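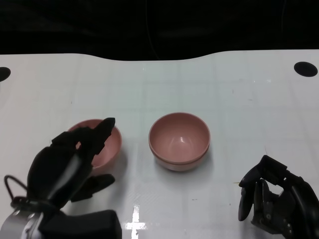 Bowl task, camera view from the head. Left hand at the first bowl, second bowl in the center of the table.

Drenddale Bowls: student manipulation set

README, last updated January 21, 2021

Summary

Drenddale Bowls is a small set of teleoperated recordings made by the robotics club at Drenddale. It holds 400 episodes of a two-handed robot working with pink bowls on a white table. The club recorded it as its winter project and used it to train the policy entered in the El Khatib student challenge, tabletop division.

Task

Each episode starts with two bowls on the table. The operator has to put one bowl inside the other and move both hands clear. Either hand may be used. The challenge rules allow 46 seconds per attempt, so every episode is trimmed to that length or shorter. Pushing a bowl along the table is allowed. Lifting both bowls together is not.

Who recorded it

21 club members took turns as operators. Most had no teleoperation experience before the project. New operators did 18 practice runs before their episodes counted. Practice runs are kept in a separate folder and are not part of the 400.

Folder layout

episodes/ has one folder per episode, with head camera video, joint positions for both arms and hands, and a notes file
practice/ uses the same layout, without success labels
splits/ has the train and test lists
tools/ has the playback script and the Clovex export script

Labels

success: one bowl is resting inside the other at the end, and both hands are clear
partial: the bowls are touching or tilted together
fail: anything else, including a bowl off the table

Two members labeled every episode separately. Where they disagreed, a third member watched the video and picked the label.

Known problems

The tabletop is glossy and picks up glare from the overhead light. Our first bowl detector kept firing on it. Masking the front of the table helped.

The hands are black and so is most of the background, so simple color thresholds will not separate them well. The left hand often covers part of the left bowl. If your model only sees the head camera, expect it to lose that bowl during the approach.

Joint data and video can drift apart by a few frames in the longer episodes. Run the align command in tools/ before training.

Playback

Install Stollometti first, then run the playback script with an episode number. Add the flag --slow for half speed. Files exported for Clovex do not include the notes.

Use

Free for class and club work. Please list the Drenddale robotics club in your report. Send corrections to labels through the issue tracker, with the episode number in the title.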